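Dunstan Creek Rain Gauge Notes – README

G'day, and thanks for downloading. This is my cleaned-up copy of the rainfall readings people have been scribbling down along Dunstan Creek, typed in by me over a lot of evenings and far too many cuppas. There are 629 rows from 19 gauges, all in one CSV, plus a small file listing where each gauge stands.

I started it when the old Bevell spreadsheet got so slow it wouldn't open on my laptop. Most of the typing was done sitting by a window, which is a lovely spot to be when you're reading other people's weather.

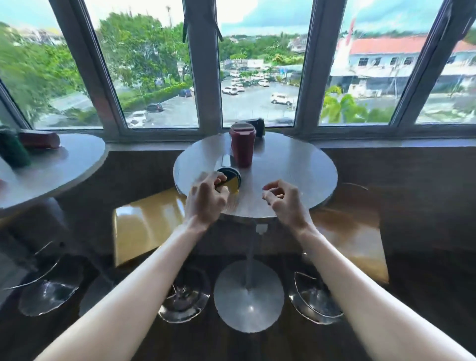 Columns are gauge, day, millimetres and note. The millimetres are as written, so if somebody put 8 when they probably meant 8.0, you get 8. A blank means no reading was taken. A zero means someone trudged out and found nothing (bless them!). Please don't fill the blanks with zeros – I did that once and gave the whole valley a drought. 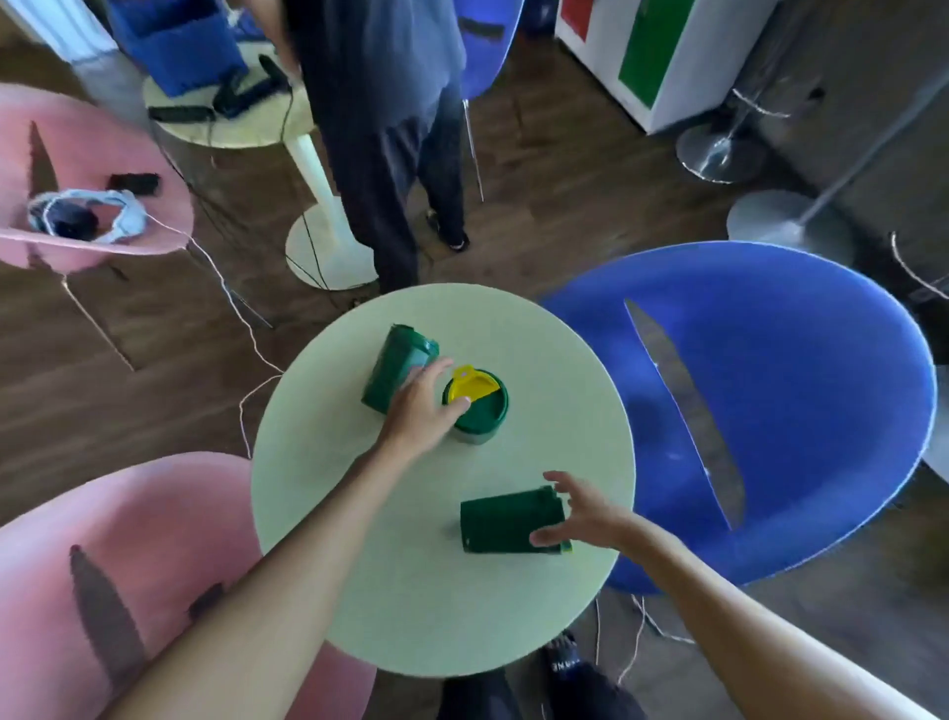

Nullberg, Sep 8, 2020

I've now gone back through the February sheets, which were in a shocking state. The biggest fall in there is 66 millimetres at the Brullon Road gauge, and I've left it in. The gauges either side had a proper soaking as well, so I reckon it's fine, but the note column says "check" if you'd sooner drop it.

Gauges were meant to be read at nine in the morning. Plenty weren't. Where the sheet gives another time I've put it in the note and haven't shifted anything, so be a bit careful comparing neighbours on a single day.

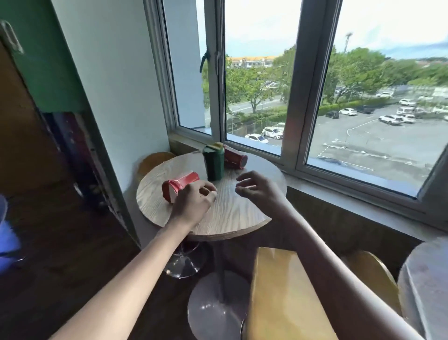

Older sheets were in inches and I've converted those, with "in" at the start of the note so you can find them. My favourite note is still "snail in funnel, reading is a guess". It's in there, snail and all.

Use the file for whatever you like, school projects included. If you spot a typo, send me the gauge and the day and I'll dig out the paper. 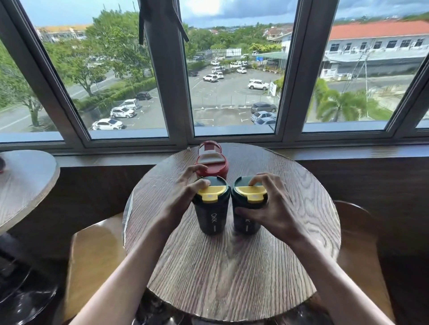
Page last changed: version 8, gauge list re-sorted

Still to do: heights for the gauges up the Nullberg end, and a colour map if I ever work out how to make one.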